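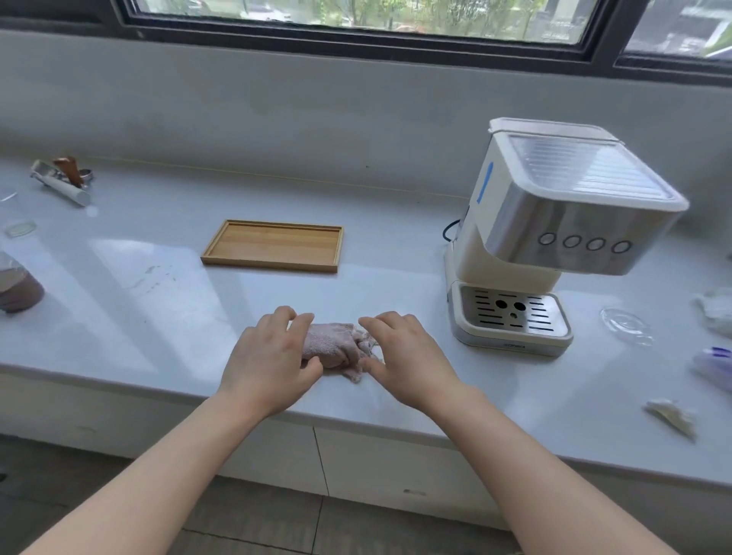

Naltach Allotments and Gardens Association
Minutes of the September meeting, held in the back room at Flores, 7.30 pm

Chair: Gladys Ayala
Apologies were received from plots 9 and 31.

1. Minutes of the last meeting
Agreed, with one correction. Under item 4 "hosepipe" should read "standpipe".

2. Matters arising
The lower gate has been rehung and now shuts. The padlock code was changed on Friday and plot holders who have not had it should ask Gladys. Please do not write it on the noticeboard.
The skip is still wanted. Braltov quoted £502 for two days, which the meeting thought too much. Gladys to try elsewhere.

3. Accounts
Balance in the current account £1,493. Rents still owing come to £744, nearly all of it from the top field. Reminder letters to go out before the end of the month. Two plots have paid twice and will be refunded.

4. Water
The trough by the Sinditz Lane hedge is leaking again at the joint. It was agreed to turn it off for the winter now and replace the ballcock in spring. Plots on that side can use the trough by the shed until then.
A member asked whether washing vegetables in the troughs could be stopped. Already in the rules – to be put in the newsletter.

5. Bonfires
There was a complaint from a house on Sinditz Lane about smoke on a Sunday afternoon. Fires are allowed after dusk only, and not before October. The plot holder has been spoken to.

6. Waiting list
Plot 17 is to be split in half. The first two on the list will be offered a half each. One of the halves has a good deal of bindweed and the first year's rent on it will be reduced.

7. Any other business
Seed potato orders to be in by the next meeting. Onion sets can go on the same form.
The wheelbarrow with the green handles is missing – please look in your sheds.

The meeting closed at 8.50 pm.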